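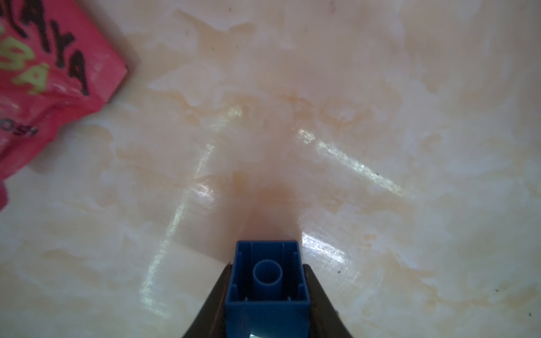 Sorting bricks by color on a marbled table: regrets so far

gritbucket
I have inherited 4,000 toy bricks from my sister, who described them as "mostly sorted." They are sorted in the sense that they are all in the same pillowcase.

The plan was simple. Clear the table, set out three bins, one color family per bin, finish before dinner. The table is the problem. It has that beige marbled top with the peachy blotches, very elegant, very hotel lobby, and I can't find a tan brick on it to save my life. I put one down at four o'clock and I believe it has joined the stone.

Do I cover the surface, repaint something, or give up and keep only the blues?

marianna_k
Keep the table, skip the tan. I say this as Marianna Kalinowski, owner of a counter in the same color family, on which I have lost a Band-Aid, a cracker and one earring. Anything bright is easy on a pale top, and a blue brick practically shouts at you. Do your brights first and tackle the beige bits on a dark tray later.

oldtub
Disagree. You want a mat. Plain gray felt, no pattern, edges that stay down. Bricks don't skitter on felt. On a shiny top you brush one with your cuff and it's under the fridge until you move out.

marianna_k
Felt collects hair. Then you have 4,000 hairy bricks.

oldtub
I have a cat and I've made my peace with it.

gritbucket
I tried a bath towel. I don't want to discuss the bath towel.

pell_and_sons
Can we talk about backdrops? We put up apple print around three sides of our sorting table, big crimson and salmon ones on off-white, and I was told it would be "cheerful." It is. It's also very good at making you think you've spotted a red brick when you've spotted fruit. Otherwise I'm in favor. Walls on three sides mean fewer pieces leaving the table.

hexnut_hattie
I'd never put a pattern behind a sorting job. The whole trick is giving your eyes nothing to do. Plain white sheet, done.

pell_and_sons
You sound fun. Our table is also beige marble-look, so between that and the apples we're running a kind of still life over here. Bins at the back in the middle, side by side: white, then yellow-orange, then dark teal. Yellow bricks go in the yellow one, which my youngest considers the only honest bin of the three. Rounded corners on all of them, which I'd recommend to anybody who has tried to dig a flat piece out of a square corner with a fingernail.

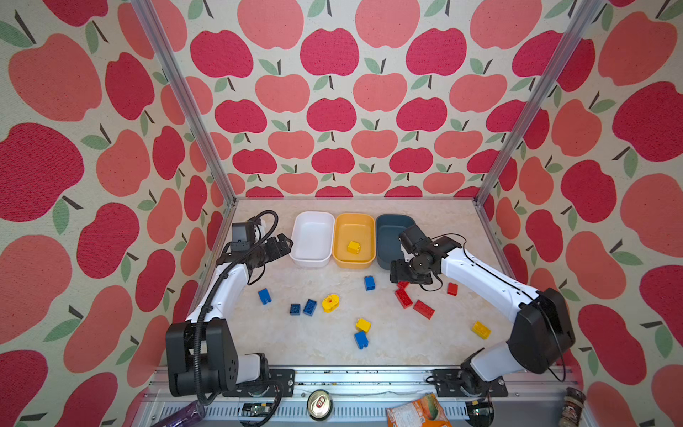

Does the color of the bin need to match the color of the bricks going in it?

oldtub
Matching helps small kids remember where things go, but yellow bricks are harder to see at the bottom of a yellow bin, so use a white one if you plan to pick pieces back out.

gritbucket
My bins are all clear. I can see my failures from every side.

vidal_shelf_guy
Has anyone used the Vidal stacking bins? Restudora had them marked down in February and I bought too many. They stack fine when empty. Full, they lean like men at a bus stop.

hexnut_hattie
I returned mine. The lip catches on your sleeve.

vidal_shelf_guy
Roll up your sleeves?

hexnut_hattie
It was February.

marianna_k
Back to the original question. How many colors are in this pillowcase, and are you sure you want to sort by color at all? Once they're in color bins you can't find a shape. One red piece in a pile of red pieces is invisible. Sort by shape and the colors do the finding for you.

pell_and_sons
Here we go.

gritbucket
I've already done the reds. There were 703. I'm not undoing the reds.

marianna_k
I only mention it.

oldtub
She mentions it in every thread. She's right if you build from instructions. If you have kids who just want "the blue ones," color is fine. You can always split the biggest bin by shape afterward and leave the rest alone.

hexnut_hattie
One practical thing: don't pour. Take a handful, up to 200 pieces if you have hands like my husband's, spread it flat in front of the bins, clear it, then take the next. If you dump the lot you'll just push it around until bedtime.

gritbucket
Update. Bought a gray mat. Bricks are visible. The tan one I lost on the first day was stuck to the bottom of my coffee mug, where it had presumably been all week.

oldtub
So, felt.

gritbucket
Cork. There's already a hair on it.

26 replies · 14 shares
Contact the moderators | © Idilum Forums | Back to top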